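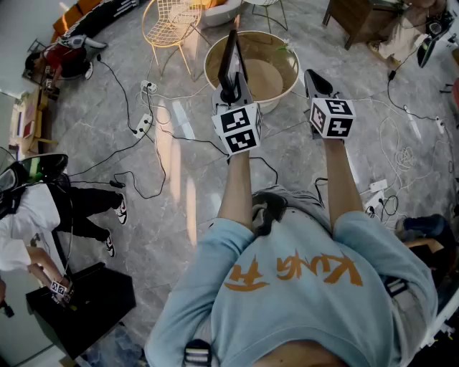

*Last changed: February, after the second open day*

# Running a gripper demo for visitors

Quick notes for whoever hosts next. Ornella has the long version.

## Before doors

- Power strips down first, then cables. Long runs go along the wall if you can manage it
- Charge everything overnight. Headsets too
- Check both marker cubes on each pair of grippers -- clean, flat, no fingerprints
- Furniture stays where it is. Visitors like seeing a normal living room
- Print the Skirnden sign-in sheet. We ran out at 4 last time

## First ten minutes

Say what the grippers are for: a person does the chore, the robot learns from the recording later. Keep it short. Then let them watch. Chutima does one slow pass, talks while she works. No questions untill she puts the grippers down.

Someone always asks how many recordings we have. Answer is 3543, nearly all from Allport and this room.

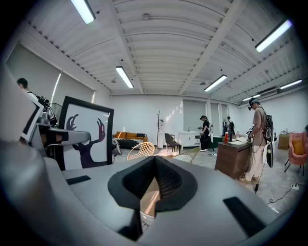

*View from one of the grippers, looking across the room.*

## Letting people try

1. Backpack on, straps snug
2. Headset last
3. Walk the cable with them -- host holds the slack
4. One object, one move. Pick up, put down, done
5. Swap

Stop if anybody feels dizzy. Chair, water, no fuss.

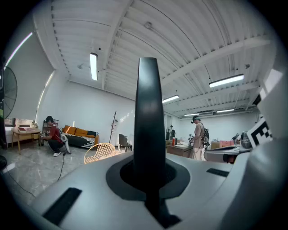
Easy tasks work best for a first go. Hartmut wanted drawers and zippers, too slow, people gave up and the line got long. Use something upright with space around it. The red bottle on the desk is fine -- ask them to move it to the other end and back. Then somthing soft if there's time.

## After

Save, label with the visitor number, back up to the Ultwood drive. Grippers off before the strips. Tell Gaetano if a cube came loose.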